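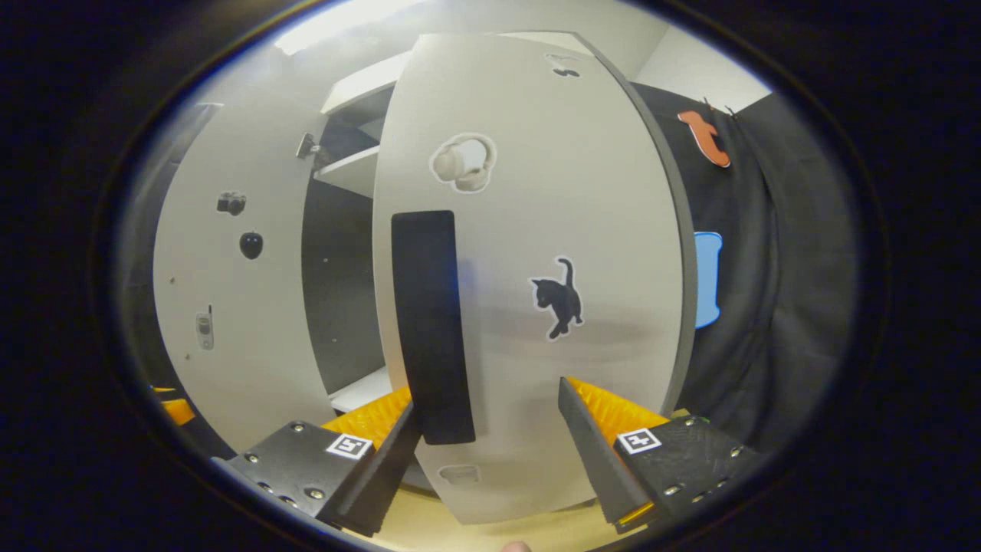
Dušan Milošević asks whether the new rules on shared storage apply to members who joined before March, and whether the deposit already paid by them will be carried over.

02/07/2024
By Shahzad Ansari, Falton House Residents' Office
Reading time: 2 minutes

Dear members,

The office has received the enquiry quoted in part underneath and replies to the whole list, as several households are in the same position.

> The notice says that every household must register its storage space
> again. We registered when we moved in. Do we need to fill in the form
> a second time, and what becomes of our deposit?
> D. Milošević

The rules apply to all households, whatever their date of joining. Members who registered before March are asked to complete page one of the form only. Page two concerns new spaces and may be left blank.

Deposits will be carried over in full. The amount remains 300 and no further payment is due, except from households which have taken a second space in the Lilano wing. Those households will receive a separate letter from Corrado Gatti.

Members are reminded of the following points.

Cupboard fronts may be decorated, provided that anything stuck to them can be removed without marking the surface. Name labels are still required and should be placed on the inside of the door.

Food, paint and gas bottles may not be kept in any shared space.

Spare keys are held at the desk on the ground floor. A key signed out in the morning must be returned by closing time on the same day. Key 29 is missing from the board and the office would be grateful for its return.

Completed forms may be left at the desk or sent in reply to this message. Questions on the Trajkovski wing should be addressed to Bereket Alemneh, as that wing has its own agreement.

Yours faithfully,
Shahzad Ansari

Recent messages
Bicycle room: change of lock
Laundry charges from March
Re: Noise in the Lilano wing
Minutes of the spring meeting (corrected)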